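Module 4: Planning and Paying for a Small Robot Bench
Handout 3. Read before the costing workshop
Notes by Nisha Upadhyay

Last time we looked at what a robot arm can do. This week we look at what it does to a budget, a sadder subject with better arithmetic.

1. The quote and the bill

Most first budgets contain one line, and the line says "robot". Last year's group planned a teaching bench around a desktop arm from Fledlow at £283, in kit form. The head of department approved it the same afternoon, which should have worried everyone. By December the whole bench had come to £1,020. Nothing had gone wrong. They had simply met the other things a robot needs: a power supply, clamps, spare servos, a computer that could be spared, and something for the arm to pick up.

For the workshop, put every cost under one of these headings:

Arm and gripper
Power and cabling
Fixing to the bench
Parts to be handled, and whatever they sit on or go into
Computer and software
Spares
Staff time

Staff time goes in even if your manager says it is free. Ask the manager to do it for an afternoon and see whether the view holds.

2. Buy for the task

Write down the job in one sentence before opening a catalogue. "Pick up a brick and put it in a box" is a perfectly good job. "Explore automation" is how people end up with a Sterero cell for £2,622 and a dust sheet to go over it.

The sentence tells you the reach, the load and the sort of gripper. A toy brick weighs next to nothing, so paying for lifting power is paying for a number on a data sheet. Bricks and baseplates are also cheap, easy to replace and the same size every time – qualities you will come to miss when you move on to real products.
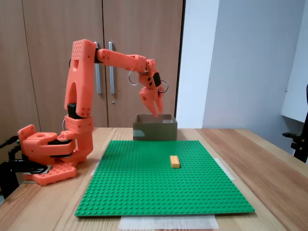
Should a small teaching bench budget for a second arm from the start?
Wait until the first one has done its job for a term, then cost the second with the real figures for spares and staff time.

3. Printed or bought?

A printed arm looks like a bargain because the plastic is cheap. Servos, screws and the hours spent putting it together cost whatever they cost. In its favour, a broken part can be printed again overnight. With the Unholm arm we had before, a cracked bracket meant an email, a form and a long wait.

If you choose printed, add the printer's running costs, or the name of the colleague who owns the printer and a sum for biscuits.

4. Spares

Hold one spare of each servo type and a full set of fingers. Fingers meet the table more often than the software believes. Check that the supplier sells single servos: Xue sells them only in packs of 3, so cost the pack.

5. For the workshop

Bring a one-sentence task, a costed list under the headings above, and one item you have decided to leave out, with the saving. Leave a line at the bottom for things you forgot. It may not be blank, and it may not say "miscellaneous".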